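Log the Decision, Then the Motion

By Parveen Chowdhury
2025-05-27

Most robot teams I have worked with keep very good records of what their robot did and very poor records of why. Joint positions, motor currents and camera frames are all saved at full rate. The choice that set the motion off is a line of text in a terminal that someone has already closed. I think this is backwards, and I think fixing it would save more time than another round of model training.

My own work is on task software for a humanoid that handles produce. It moves bunches of grapes between crates on a cart and crates on a tilted display shelf. The planner is called Meren and the logging and replay tool is called Gumness. Both were written in house, and both started out with the problem I am describing.
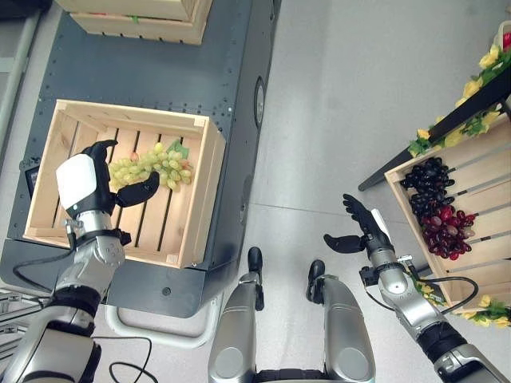

When a two-armed task goes wrong, there are a lot of places to look. Perception may have given the wrong outline for a bunch. The planner may have picked the wrong arm. The controller may have been told to close the hand at a point that was fine a second earlier. From the joint data alone these can look the same. You get a hand that stopped in a strange place, and three people with three theories.

In December we went back through 577 failed attempts and tried to give each one a cause. We had every joint reading. For a large share of them we still could not say which part of the software was at fault, and the reason was always the same. The planner had looked at several options, scored them, picked one and thrown the rest away. We knew what it picked. We did not know what it had turned down or by how much.

So we changed the format. Each time Meren makes a choice, it now writes out the top 5 candidates with their scores, the version of the world model it was reading, and the age of that model in milliseconds. Gumness shows this next to the video on the same timeline. You can stop at any point and read what the planner believed.

The age field has been worth the whole effort. We found that the second arm was often planning on a view of the shelf taken before the first arm had moved. Nothing in the motion logs pointed at that. The motions were smooth and the controller was doing what it was told.

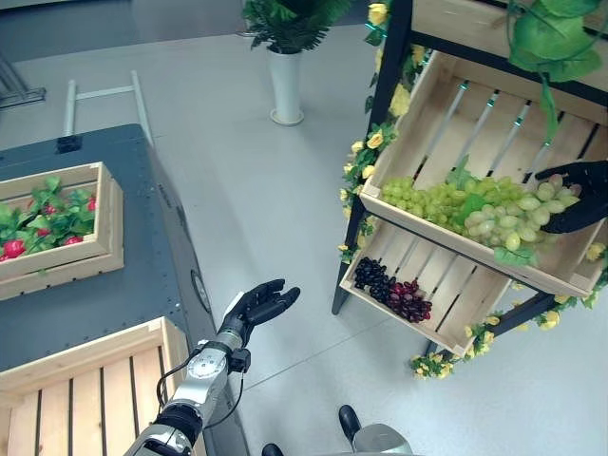 The usual objection is cost. Control people worry that extra writes will slow the loop, and they are right to worry. But decisions are rare compared with control ticks. A normal run of ours has 1182 planner decisions in it, and the records come to less space than a few seconds of video. They go into a buffer and a separate process writes them to disk. The control loop never waits on it.

The other objection is that learned policies don't make decisions you can write down. I accept this in part. If one network takes in images and puts out joint targets, there is no list of candidates to save. But most systems I see still have ordinary code wrapped around the network. Something decides which policy to run, when to stop it, when to retry and when to give up. Yusuf, our retry module, is 20 lines long and it was behind more odd behavior than the grasp network was. Those lines can be logged like any others.

I would also ask tool makers to treat this as a basic feature. We tried Pitberg before writing our own viewer. It plots signals well, but a decision had to be squeezed in as a string, so you could not sort by score or filter by model age. People stop using a record they can't search.

If you are starting a project now, define the decision record before you tune anything. Put a version number in it, because the fields will change. Ours is on its fourth layout, and the old runs still open in the viewer.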